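Clemport Ovum hand-held gripper pair, long-term review

March 18, 2021
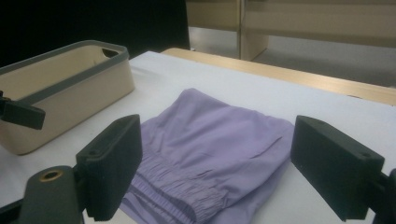

Folded pants between the fingers, storage basket at left.

The Ovum is a pair of hand-held parallel grippers for recording manipulation demonstrations without a robot in the room. Each unit carries its own camera. You do the task with the grippers, and the software turns the recordings into trajectories for whatever arm you train. We bought one pair to replace remote control of our two-arm station for laundry tasks, mainly folding and putting folded items into a basket.

Setup

Calibration takes 16 minutes per pair if the printed target is flat, longer if it is not. The manual skips the step where the two units are synchronized, so look for it in the release notes. Do it again after every battery change. The desktop software, Clodbridge, installed cleanly on one machine and needed a driver rollback on the other.

Recording

Over four weeks we kept 806 demonstrations. On a good day one operator got through 200, against fewer than half that by remote control on the same task. The gain is largest on soft goods. Remote control gives you no feel for how much cloth is between the fingers, and operators tend to close too far and drag the layer underneath. With the Ovum you feel the resistance through the trigger and correct for it without thinking.

Fingers and pads

The stock fingers are wide and blunt. They hold a folded stack well, waistband included, but they are poor at picking a single layer off a table. We tried the narrower Godoy fingers, which pick up edges better and let thick items rotate. We went back to stock for anything already folded. The pads pick up lint and should be wiped between sessions.

Problems

Tracking drops out when a gripper comes too close to a plain white table - there is little for the camera to lock on to. Clodbridge flags most of these recordings, though a few got past it and had to be removed by hand. Wrist fatigue is real after an hour. It is also easy to move in ways the arm cannot copy, so run the reach check before a long session and not after it, as we did in the first week.

Export is slow. A batch of 300 demonstrations ties up the workstation overnight and cannot be paused.

Verdict

Recommended for cloth and other light tabletop work. For tasks with tight tolerances we still use remote control, where the recorded motion is the arm's own. A firmware update with faster export is listed for May.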